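Marwood 692 Cast Acrylic Sheet

Home > Sheet and Panel > Acrylic > Marwood 692

Product code: 692-MG
Manufacturer: Spanos Sheet
Supplied by: Furance Plastics Supply
Data current to August 22, 2015

General

Marwood 692 is a cell-cast acrylic sheet for interior partitions, display panels, light diffusers and small signage. It is supplied in clear, opal, mint, smoke and slate. The clear grade is fully transparent. The opal and mint grades are translucent and scatter transmitted light, so lamps behind them read as an even patch of colour at the spacing given under Lighting. Smoke and slate are stocked in the 6 mm thickness only.

The sheet is cast, not extruded. It machines without gumming at normal feed rates and takes a flame-polished edge. Extruded acrylic from other lines should not be mixed with 692 in a bonded assembly, as the two relieve stress differently and the joint may craze.

Thicknesses and sizes

3 mm: full sheet 1220 x 2440 mm, half sheet 1220 x 1220 mm
4.5 mm: full sheet 1220 x 2440 mm, half sheet 1220 x 1220 mm
6 mm: full sheet 1220 x 2440 mm, half sheet 1220 x 1220 mm, quarter sheet 610 x 1220 mm
10 mm: full sheet 1220 x 2440 mm, clear and opal only

Thickness tolerance is plus or minus 10 per cent plus 0.4 mm, which is normal for cast sheet. Where panels must meet in a rebate or channel, measure the delivered stock before cutting the channel. Sheets from separate castings may also differ slightly in tint. Order all coloured panels for one installation together and ask for a single batch number on the packing slip.

Cutting

Circular saw: triple-chip carbide blade, zero to five degree hook, blade height just above the sheet. Leave the masking film on both faces.
Router: single-flute upcut bit, 18 000 rpm, climb cut on the finishing pass only.
Laser: remove the film from the upper face if engraving. Anneal before any solvent contact.
Score and snap: 3 mm sheet only. Not suitable for curves.

Furance cuts to size at the Derura warehouse. The charge is per cut. Minimum finished dimension is 29 mm. Corners can be left square or radiused at 6, 10 or 16 mm. State the radius on the order; square is assumed when the field is left blank.

Drilling

Use a bit ground for plastics with a 60 degree point. Holes for mechanical fasteners should be oversized by 2 mm on panels up to one metre long and by 4 mm beyond that, to allow for thermal movement. Keep hole centres at least twice the hole diameter from any edge. Do not use countersunk screws. Pan heads with a nylon washer are preferred, tightened until the washer seats and then backed off a quarter turn.

Lighting

Opal and mint sheet may be edge-lit or back-lit. For back-lighting, set LED strip at a depth no less than the spacing between strips. At 152 mm spacing, allow a cavity 152 mm deep for 3 mm sheet. Thicker sheet tolerates a slightly shallower cavity, but a trial piece is advised. Continuous service temperature must not exceed 80 degrees Celsius at the panel face.

Colour samples

Sample chips are 50 x 75 mm and are available in all five colours at no charge, limit one set per account. Larger approval panels in 3 mm are sent on loan. View translucent colours standing up, in the lighting they will be installed under; a chip laid flat on a white bench will look paler than the same colour mounted in an opening.
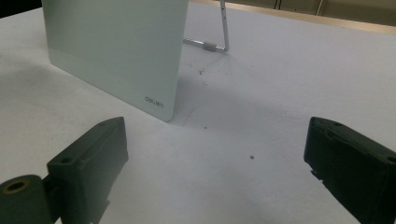 Cleaning

Wash with lukewarm water and a mild liquid detergent, using a soft cotton cloth. Rinse and blot. Do not use window cleaners containing ammonia, methylated spirits, acetone or abrasive cream. Fine scratches can be reduced with a two-stage plastic polish. Deep scratches need wet sanding from 600 grit upward, then buffing.

Storage

Store sheets on edge in a rack at ten degrees from vertical, or flat on a full-size support. Remove masking film within six months of delivery. Keep out of direct sun while masked.

Ordering

Quote the product code, colour, thickness and finished size in millimetres, width first. Cut orders are not returnable. Full sheets may be returned unmasked side up in original packing, less freight. The 10 mm opal is out of stock until September.

Technical enquiries: Themis Vasilakis, Sheet and Panel desk, Furance Plastics Supply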